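Building Control Systems – Handout 2
Revised December 2018

# Field Wiring and Addressing for Lighting Control Networks

This handout supports the second lecture in the series and should be read before the practical session. Students are expected to know the difference between line voltage and control voltage circuits, which was covered in Handout 1. The worked case is the Hamdan residence, a private house fitted with a Ploso lighting network by the Jornville training office.

## 1. The bus and its limits

A control bus carries short messages between devices. Keypads, sensors, relay modules and dimmers all share the same pair of data wires, and each device listens for messages sent to its own address. On the Ploso network one segment may hold up to 44 devices. A larger installation is divided into segments joined by a bridge, and the bridge passes on only those messages that concern the other side.

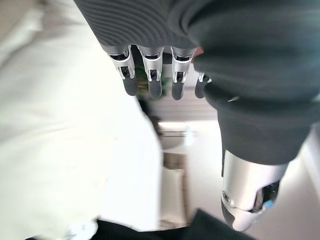
The segment should be wired as a single line from device to device. Star wiring, in which several cables meet at one point, causes reflections on the data pair and leads to faults that are difficult to trace. Where an existing house forces a branch, the branch must be kept short and recorded on the drawing.

A terminating resistor is fitted at each end of the line and nowhere else. Students often leave a third resistor in place after extending a segment – check for this before replacing any device.

## 2. Addressing

Every device receives an address before it is mounted. The address is written on the device label, on the drawing and in the commissioning file, and the three records must agree.
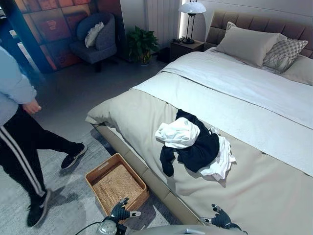 Addresses are assigned by floor and then by room. In the Hamdan file, the main bedroom keypad has address 68 and controls two lighting circuits and the window shades. The numbers directly after it are left free for later additions to the same room. Gaps of this kind cost nothing and save a full renumbering when the owner asks for another keypad.

Two devices with the same address will both answer a request. The result may look like a cable fault, so run the duplicate address check first.

## 3. Scenes and fade times

A scene is a stored set of levels for one room or area. The keypad sends only the scene number; each dimmer looks up its own level and fade time.

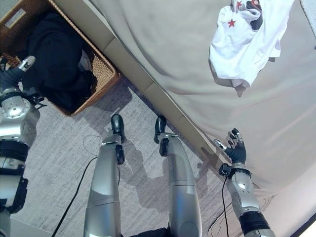 Keep the number of scenes per room low. Marwan Qaisi's survey notes for the Hamdan project list four bedroom scenes: Full, Evening, Reading and Off. The Night scene in the first draft was removed at review, as its levels were nearly the same as those for Reading.

Fade times are entered in seconds. Off scenes in bedrooms use a longer fade than those in hallways. Motion sensors must be disabled while the Reading scene is active, or they will override it.

## 4. Commissioning procedure

1. Confirm that line voltage is isolated and tagged.
2. Measure the resistance across the data pair and compare it with the drawing.
3. Power the bus and run the duplicate address check.
4. Load the scene table from the Grakeseo software and read it back.
5. Test each keypad button in the room it controls, with the door closed.

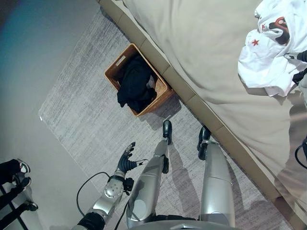
## 5. Assignment

Complete Worksheet 669 using the Hamdan floor plan. Mark the route of each segment, the position of both terminating resistors and the address of every device. Worksheets are due in February and should be handed to Ayman Salameh at the Jornville office. Late work requires written approval before the due date.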